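Kyriakidis Lab releases Furkilar, a training method that teaches simulated household robots when to stop and look again

For immediate release, March

RASTATMONT - The Kyriakidis Lab today put out Furkilar, a new method for training robot policies in simulated homes. Short version: the robot learns to notice when its camera view is no use, and to go get a better one before it moves the gripper. Code, trained weights and the full set of test episodes are up now on the project page. Paper to follow.

The problem is an old one. A policy gets trained on clean views, objects nicely in the middle, good light. Then it drives up too close to something, sees mostly flat color, and keeps acting anyway. Arm goes out, arm hits furniture, episode over. Most published numbers fold these cases into a general failure count and move on. The lab wanted them pulled out and looked at one by one. 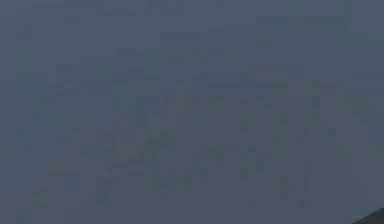 Furkilar scores each incoming view for how much it can tell the robot about the task. Low score, and the policy is not allowed to send a grasp command. It has to pick from a small set of recovery moves instead: back up, turn, raise the wrist, wait a step. The scorer is trained alongside the policy on the same episodes, with no extra human labels. That last part is what the team cares about most.

"We had been throwing out bad views for years," said Polyxeni Andreadis, who leads the project. "Cleaning them out of the training data, basically. Then you deploy and the bad views are all still there. So we left them in and asked the model to say how bad they are."

Everything was run in Plendia, the lab's own household simulator. Kitchens and living areas, rendered, with a mobile robot and a gripper. Tests covered 1822 episodes the policy had never seen in training. Baseline was the same network, same training time, no view scoring.

Results:

Baseline finished 321 fewer episodes than Furkilar.
Blind grasps (grasp command sent while the target is out of view) fell by 58 percent.
Cost in time was small, around 3 extra steps per episode.

Tabletop tasks were the bulk of the test set. The robot is given an object by name and has to pick it out from the other things on the table, mixed sizes, mixed shapes. Long thin items are still the hardest. Cutlery lying flat gives the gripper very little to close on, and a knife and a fork can look much alike from a low angle.
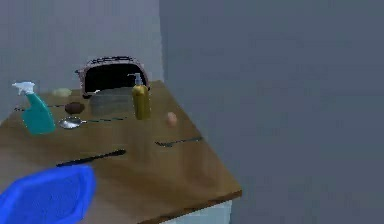 Gains on cutlery were smaller than on bottles and other upright items. The team says so in the notes and is not claiming otherwise. View scoring helps the robot see the fork. It doesnt help it hold the fork. Grasp planning was left alone for this release so that the comparison stayed fair, and a seperate project is looking at it.

Eggs, for anyone wondering: better than expected. The simulator does not model shells cracking, so take that with some salt.

The second group of tests was about getting around. Doorways, tight spots between furniture, rooms where a door or a panel blocks one side of the view. Half a view turned out to be trickier for the scorer than no view at all. Early versions scored these frames too low and sent the robot backing up over and over, never going through. Fixed by scoring the image in patches and letting the clear part count by itself.

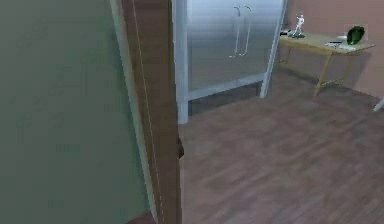 With patch scoring on, the back-and-forth went away in most layouts. Narrow doorways with a turn right after are still a weak point. Those episodes are tagged in the release so other groups can go straight to them.

"Please break it," Andreadis said. "We would like to see the failures. There is a form on the page, and somebody reads it."

No real robot results yet. Simulation only, and the lab wants that clear in any coverage. Rendered scenes have softer textures and simpler lighting than a real kitchen, and the scorer may well need retraining on real camera data. Hardware trials are in planning, no date set.

What is in the release: training code, scorer and policy weights, the Plendia scene files used in testing, per-episode logs for both Furkilar and the baseline. Free for research use. Commercial users should get in touch first.

About the Kyriakidis Lab
The Kyriakidis Lab in Rastatmont works on robot learning for homes, with a focus on perception and on reporting failures in full. Plendia is developed and maintained in house.

Media contact
Polyxeni Andreadis, Kyriakidis Lab, Rastatmont
Interviews by phone or video, mornings prefered. Higher resolution stills and episode clips on request.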